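# Chapter 4: What Wear Can Tell You

I learned more about surfaces from one scuffed metal bin than I did from my whole first year of lectures, so I'm going to start there and get to the formulas later (they're coming, don't worry).
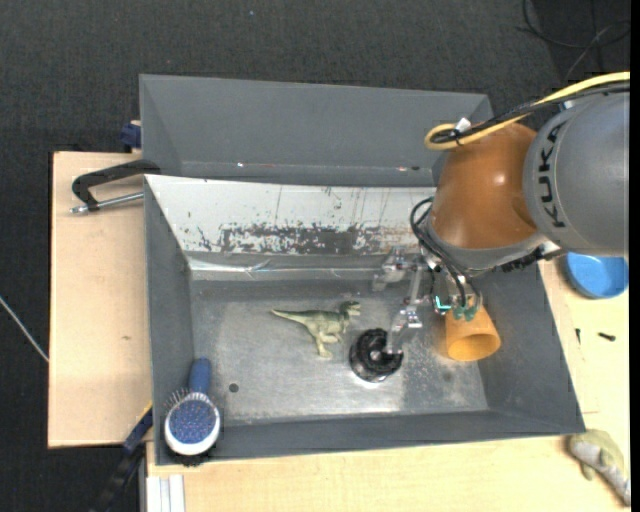
One reader of the last edition wrote in to complain that wear is just another word for damage, and why would anybody need a chapter on it when there's already one on failure? I've thought about that letter a lot! The reader has a point, sort of. If you look up "wear" in the back of most books you get sent straight to "damage, see also corrosion," and that's the end of it. But damage is something you notice on one particular day. Wear builds up over thousands of small contacts, and it leaves a record you can read if you know where to look.

Let me tell you about the baking trays at Nastedia. Nastedia was a commercial bakery I worked with when I was starting out, and they'd bought 672 identical steel trays in a single order. Same steel, same coating, same supplier. By March of the second year a good number of them were losing their coating along one short side, and the bakery was sure they'd been sold a bad batch. I was sure too. I spent two weeks testing coatings and found nothing wrong with any of them.

Then I went and stood by the ovens for a morning. The racks had a small raised lip on the left, and every tray was dragged across that lip on the way in and again on the way out. The coating was fine. It was simply meeting the same edge over and over, in the same place, always in the same direction. I could have saved myself the two weeks by looking closely at the scratches, which all ran parallel and all stopped at the same distance from the rim.

So that's the first habit I'd like you to pick up in this chapter: look at the pattern before you reach for the test kit. Scratches that run in one direction suggest sliding. Small round dents suggest impact. A dull, even polish usually means something soft has been rubbing there for a very long time, like hands on a banister or sleeves on a counter. Flaking paint is trickier, and section 4.3 is nearly all about it, because paint can let go for reasons that have nothing to do with being touched (moisture getting in underneath is the big one).

The second habit is keeping decent notes. The notebook I kept for the Porow ferry ramp project has 3947 entries in it, most of them very dull, and I still go back to it. You'll see pieces of it in the worked problems, along with some measurements from the Obeidat grain chute, where a liner rated for 1000 hours wore through in 38. I'll let you chew on that one until section 4.5.

You'll need a few things from earlier chapters. Hardness scales are in Chapter 2, and if you skipped the part on friction in Chapter 3, please go back and read at least the first half. You won't need any calculus until the wear rate equation, and even then it's only one integral.

Before you turn the page, find something in your own kitchen or garage that's been used for years. A cutting board is great, and so is a toolbox or an old pan. Draw its outline on a sheet of paper and shade in the places where the surface has changed. Write down what you think rubbed, hit or scraped it in each spot. Keep the sheet, as you'll be marking it up again at the end of section 4.2, where we compare it with the stair treads from the Nillia station.

## 4.1 Two Surfaces and Whatever Gets Between Them

Every case of wear in this book starts with two surfaces touching. Quite often there's a third thing in there as well: grit, dust, old grease, a bit of metal that broke off earlier. I'll call it the third body, and it causes far more trouble than you'd expect from something so small.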